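**Priltham Men's Health Network urges caution over home PSA test claims**

PRILTHAM, August 2020 — The Priltham Men's Health Network is asking its members to wait before buying the Prurer home PSA kit, a finger-prick test now being sold online as a way to "skip the waiting room." The network has read the study the seller relies on. We don't think it supports the sales pitch.

The study enrolled 953 men and compared the kit's reading with a standard blood draw from the arm. The headline result, that the two "agreed closely," comes from only 200 of those men. The published summary doesn't say how they were picked. It also counts a result as agreeing if both tests landed on the same side of a single cutoff, so two quite different numbers can be scored as a match.

"I would like this to work," said Fiifi Amissah, who chairs the network. "Plenty of our members put off going to the clinic, and I was one of them. But I've read the paper twice and I still can't tell what happened to the rest of the men." 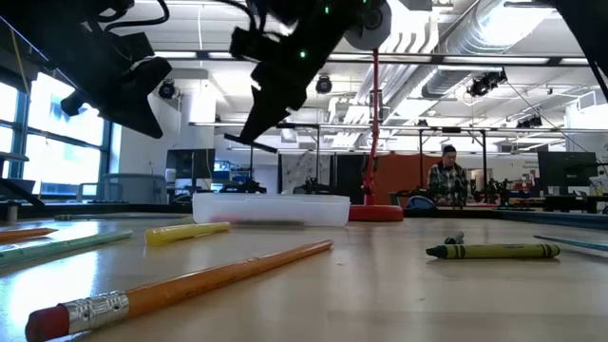

There is a second problem, and it has little to do with the kit itself. A PSA number on its own doesn't tell a man whether he has prostate cancer. The level can go up with age, with an infection, with an enlarged prostate, and sometimes after a long bike ride. A man who gets his result in a clinic has someone there to ask. A man who gets it on his phone on a Saturday night has a help page, and the one we looked at was four paragraphs long and ended with an offer to buy a second kit.

Stokora, which sells the kit, says it has 3,000 orders so far. That may well be true — but orders are a measure of advertising, and we would rather see how many buyers went on to talk with a doctor. We asked. The company replied that it doesn't collect that information.

Shabnam Gilani, a retired urology nurse who reviewed the study for the network, was blunter. "They followed up with 179 men by email and asked if they were satisfied," she said. "Satisfied with what? Most of them had only just opened the envelope."

The network has sent Stokora a list of written questions and has asked for the full results from every man enrolled. We have also asked for the words "doctor-grade" to come off the packaging until someone explains what they mean.

Members who have already used the kit shouldn't panic over a high reading or relax over a low one. Take the result to your own doctor and ask whether a repeat test makes sense. Men with symptoms, or with a father or brother who had prostate cancer, should make that appointment whatever the kit says.

The network will discuss any reply from Stokora at its open meeting in November. It takes no money from test makers.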